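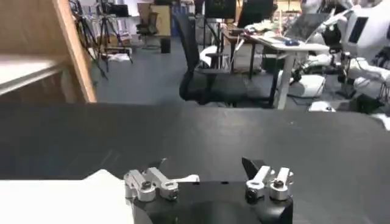

1/ Month two of automation at Mullik

Management said the arm would free us up for "higher-value work." So far mine is sitting in the office chair and watching the arm.

2/ In May I packed 400 sample kits a shift and complained about my wrists. Now I approve 43 error messages before lunch and complain about my eyes.

3/ We used to talk while we packed. Now we talk about the gripper – mostly whether it's thinking or stuck.

4/ New job title: cell operator. Same pay. Longer badge.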